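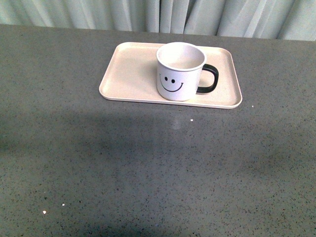
White mug, black handle, beige tray.

Home Reviews Lists About Contact

Last updated: Sunday, November 27, 2022

I finally watched Sosholm, the haunted ferry terminal movie people kept pushing on me all through September, and I don't get it. It runs long, it's very gray, and everyone whispers. I've been told this means it's about grief.

Fine. A horror movie can be about grief. But I've sat through a lot of these now and I'm starting to suspect the grief is there so that the ghost doesn't have to do much. Onetti, the night clerk, lost a brother before the movie starts. We learn this in minute 10. At minute 79 she learns that the terminal knows it too, and in between she walks down hallways. One hallway gets walked down 9 times. Yes, I went back and checked.

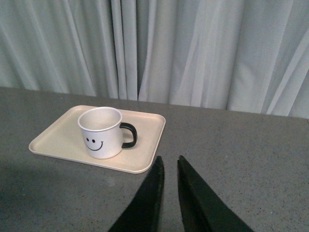

The one sequence everybody praises is the luggage room, and I'll give it that much. The sound drops out, a suitcase is open that was closed before, and the movie leaves it alone. No music sting. I sat up. Then Rolland, the old ticket seller, comes in and explains the whole thing to her, with dates, and I lay back down.

My friend Rogério Pacheco thinks I'm being unfair. His argument is that the explanation is supposed to be wrong, that Rolland is lying, and that if you watch his hands you can tell. I did watch his hands. He's holding a sandwich.

What bugs me more is the marketing. "The scariest film in years," says the poster, quoting a site I'd never heard of. Woltton, the same director's first movie, cost next to nothing and had one good monster in a rain barrel, and it scared me badly enough that I slept with the hall light on. It played to 200 people at a festival and then sank. Sosholm has better lenses and no barrel.

I might rewatch the luggage room by itself. The rest I can do without, and I doubt the sequel they're already hinting at will change my mind. Rogério has offered to buy my ticket.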